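Print this page
E-mail this page

Cireddale Soup Swap: Your Questions

What is a soup swap?

You make one big pot of soup at home, freeze it in quart containers, and bring it along. Everybody trades, and you go home with the same number of quarts you came with, all different! It's my favorite night of the winter and I've been to every one we've held on Strachan Street.

When is the next one?

30th December, doors at 4. Trading starts once everyone has set their soups out and had a chance to read the labels. If you came in November, it's the same hall, but please use the side door this time.

How much soup do I bring?

Up to 8 quarts. Four is fine too, and a good number if your freezer is small. Use straight-sided containers if you can get them (they stack so much better) and leave an inch at the top for the soup to expand.

Does it have to be frozen?

Yes, frozen solid. Put it in the freezer two days ahead. A full quart takes longer than you'd think, especially a thick one like split pea.

What goes on the label?

The name of the soup, the date you made it, and every ingredient. Write out the stock too, so "chicken stock" and not just "stock." We have people who can't eat dairy, shellfish, celery or wheat, and they love this event as much as the rest of us. Painter's tape and a permanent marker hold up well in the freezer.

How does the trading work?

We draw numbers. Before the first round each cook gets a minute to tell us about their soup, and please do, the stories are half the fun. Then number one picks a quart, number two picks, and around we go until the tables are bare. You can't take your own.

I'm a beginner. Will anybody want mine?

Yes! A plain, well-salted lentil soup goes fast every time. Last winter the first pick of the night was a carrot and ginger from someone who had never made soup before.

Which soups freeze badly?

Anything with noodles, rice or big chunks of potato. Noodles turn to mush, so leave them out and write "add noodles" on the lid. Cream can separate, but it usually comes back together if you warm it slowly and whisk.

Can I taste before I pick?

There is a tasting table with three or four hot soups, and Sølve Magnusson is making his yellow pea again. It's wonderful with a little mustard stirred in. Bowls and spoons are set out for you.
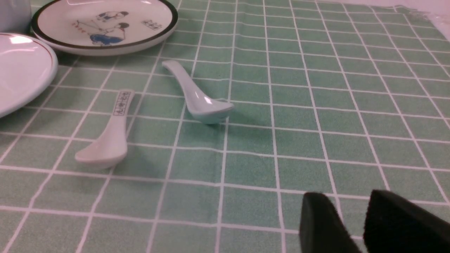

Seconds are fine once everyone has had a first bowl. Bread is welcome if you feel like baking.

Can I bring my kids?

Please do. They can draw their own number if they helped cook.

Print this page
E-mail this page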